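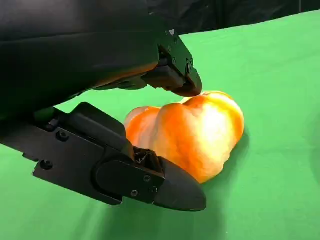
Gripper and orange bell pepper on green cloth

Pukby 4: Saved Game Backup for Windows
From Premeo

Pukby makes copies of your saved games and keeps them where you can find them. It runs in the background, notices when a game writes a save file, and puts a dated copy in a folder you choose. When a save gets overwritten or a file goes bad, you pick an earlier copy from the list and click Restore.

Pukby recognizes more than 2000 titles without any setup. That includes card and puzzle games, older disc games, and most of what is sold through the large download stores. For anything it does not recognize, you point it at the save folder yourself. This takes a minute and only has to be done once per game.

What it does
Watches save folders and copies changed files when the game closes, or at set intervals while you play.
Keeps as many older copies as you want. The default is 500 per game.
Backs up to an internal drive, an external drive, or a network folder.
Groups copies by player name, for families who share one computer.
Compresses older copies to save disk space.
Exports a save as a single file you can carry to another PC.
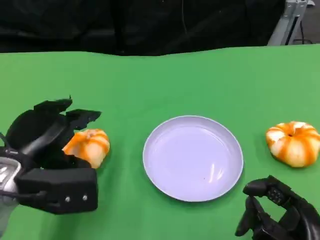 Restoring a save
Close the game first. Open Pukby, click the title in the left column, and the saved copies show up on the right, newest at the top. Each line gives the date, the time, and the file size. You can add a note to any copy, such as "before the harbor level," and search your notes later.

Pukby always makes a copy of the current save before it restores an older one. If you picked the wrong line, click Undo Restore and you are back where you started. Undo is kept until the next time you run that game.

Some games also keep saves online. With those, the online copy may replace the one you just restored. Turn off the store's cloud saving for that title before you restore, start the game once to check it, then turn cloud saving back on.

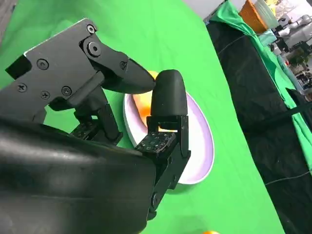
Most stores will then ask which version to keep, and you should choose the local one. The help file has steps for each store, under Cloud Conflicts.

What's new in version 4
The title list has been rebuilt and now loads much faster on older machines. Network backup no longer stops if the connection drops for a moment. The Harawira skin is included as a second color scheme, with larger text and a dark background. Profiles made in version 3 are converted the first time you start the program. Version 2 profiles have to be opened in version 3 first.

System requirements
Windows 10 or 11, 64-bit
4 GB of memory
Roughly 1000 MB of free disk space, plus room for your backups
An internet connection for title list updates (optional)

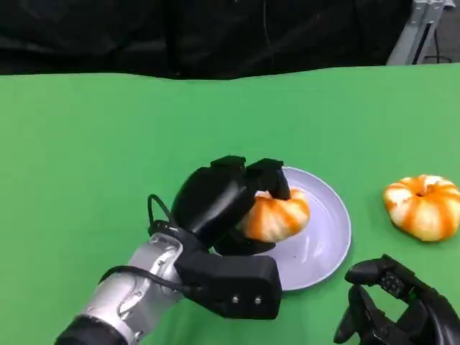
Mandarin held in a robotic hand, second mandarin at right

Trial and purchase
The trial download is the full program. It backs up as many games as you like, but restores only one title until you enter a key. Copies made during the trial stay on your drive and can be used after you buy. A key covers every PC in one household and does not expire. Updates within version 4 are free.

Pukby is also part of the Fusenier bundle, together with our screenshot organizer. If you own the bundle, your existing key works here. Enter it under Help, Register.

Removing Pukby does not delete your backups. To delete them as well, check the box on the last page of the uninstaller.

Credits and support
Program by Dagmar Havlíček. Title list and help file by Parvathi Gowda. To ask for a game to be added to the list, use Help, Suggest a Title, and include the full path of the save folder. The next list update is due in October.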